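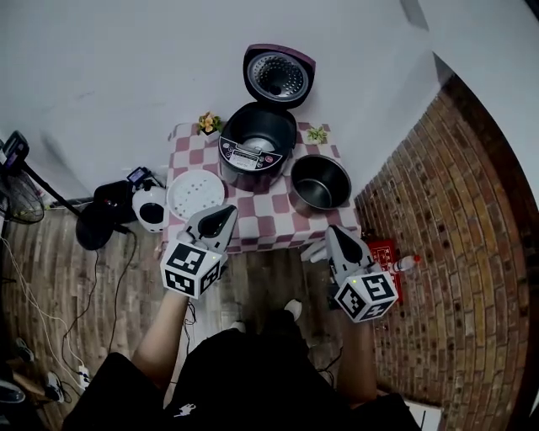

Tralitz: Save Data and Load Times in a Handheld Role-Playing Game

Final report, group 4
Cheng-en Wei, Olga Torres, Lanying Xie
Supervisor: Radomír Pešek

1. Background

Tralitz is a turn-based role-playing game written for a handheld console with slow removable storage. The build we were given in December stored the whole world state in one save file. Loading a late-game save froze the title screen long enough that testers pressed the button again and started a second load.

2. Method

We split the save file into 3 blocks: party, map flags and inventory. Party data is read first, so the menu can be drawn while the other blocks load. The map block is packed with Prerker, a run-length packer that Wei wrote for an earlier course. Torres built the test harness. Xie played the saves by hand to check that quests, chests and shop stock matched the old format.

3. Results

We tested 269 saves. All but 4 loaded with the same state as before. The 4 failures share a cause - the old build let an item stack go above 200, and the new inventory block clips it. Time to first menu fell on every save. Total load time hardly changed, and on very early saves it went up slightly, as the packed map block has a fixed header.

4. Open problems

Autosave still writes all blocks, even when only the party has changed. Battery loss during a write was not tested. The clipped stacks need a decision from the design group - Joana Meireles has the list of affected items.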